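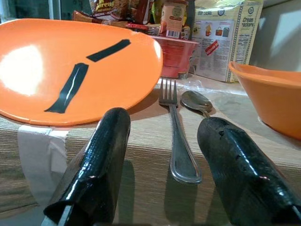 Category: Staff Forum / Minutes

Tredholm canteen and catering staff forum
Minutes of the meeting held 2024-07-03, staff room

Present: Kavitha Pisharody (chair), Dionysis Triantafyllou (kitchen), Orestis Raptis (front of house), Lieven Brouwer (Allidance), Virgil Mihăilă (minutes)

1. Minutes of the last meeting
Agreed. Orestis asked for the spelling of Forsberg to be corrected in item 4.

2. Table-laying and clearing arm
Lieven reported on the trial. The arm completed 675 picks in the period, of which 124 needed a person to step in. Most of these were cutlery. Forks and spoons lying flat are still the slowest items. Bowls and cups give less trouble.
Dionysis said the clearing station is too close to the dry store door and staff are walking round it with trays. Lieven will look at moving it before August.

3. Changes to duties
Kavitha confirmed that no hours will be cut during the trial. Two people per shift have moved from clearing to the serving counter. Orestis said that some of them had not been asked first and were told on the day. Kavitha accepted this and said changes will go on the rota a week ahead.
Dionysis asked who is responsible when the arm stops at busy times. At present it falls to whoever is nearest. Agreed that one named person per shift will do it, and that this counts as part of their duties and is not added on top.

4. Training
23 staff have done the short session on stopping and restarting the arm. Night staff have not been offered it. Lieven to run a session at the start of a night shift.
Orestis asked whether the named person would be paid at the higher rate. Kavitha to raise with payroll.

5. Dishwasher contract
Brellance have quoted 400 for the new racks. Deferred until the position of the clearing station is settled.

6. Any other business
The staff room fridge is to be emptied at the end of the month.

Actions
LB: station position, night session
KP: rota notice, pay rate
DT: list of named persons by shift

Next meeting: August, date to be sent round.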